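Ketchup

Ketchup is a thick table sauce, usually made from tomatoes, vinegar, sugar, salt and spices. It is served cold with fried, grilled and baked foods, and is also used in cooking as a base for other sauces, among them several kinds of cocktail sauce and sweet-and-sour sauce. In everyday British speech it is often called tomato sauce or red sauce, although the first of these names may also mean a cooked sauce for pasta.

History

The word is generally traced to southern China and South-East Asia, where similar names were given to salty sauces made from fermented fish. British traders met such sauces in the seventeenth century, and cooks at home tried to copy them with what they had to hand. Early English recipes used mushrooms, walnuts, oysters or anchovies. Most were thin, dark and salty, and were added to stews and gravies by the spoonful.

Tomato versions appeared in print in the early nineteenth century. Sugar became a common part of the recipe later on, and the sauce grew thicker as makers began to use riper fruit and more vinegar, which also helped it to keep. Mushroom ketchup is still sold in Britain, mainly for use in pies and puddings.

Manufacture

Factory ketchup is made from fresh tomatoes or from tomato paste. Fresh fruit is washed, chopped, heated and passed through a sieve to remove skins and seeds. The pulp is then boiled down with the other ingredients, strained again and filled while hot. Glass bottles were long the usual container. Plastic squeeze bottles became widespread in the later twentieth century, and many are now made to stand on their caps.

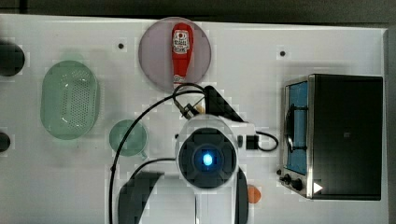 Hinerano, March

Ketchup thins when it is shaken or pushed and thickens again at rest — a property known as shear thinning. It explains why the sauce may stay put in a tilted glass bottle and then come out all at once.

Storage

Unopened bottles are kept in a cool, dark cupboard. The acid in the sauce slows spoilage after opening, but most makers advise keeping it in the fridge. A watery layer may form on top during storage, and can be mixed back in by shaking.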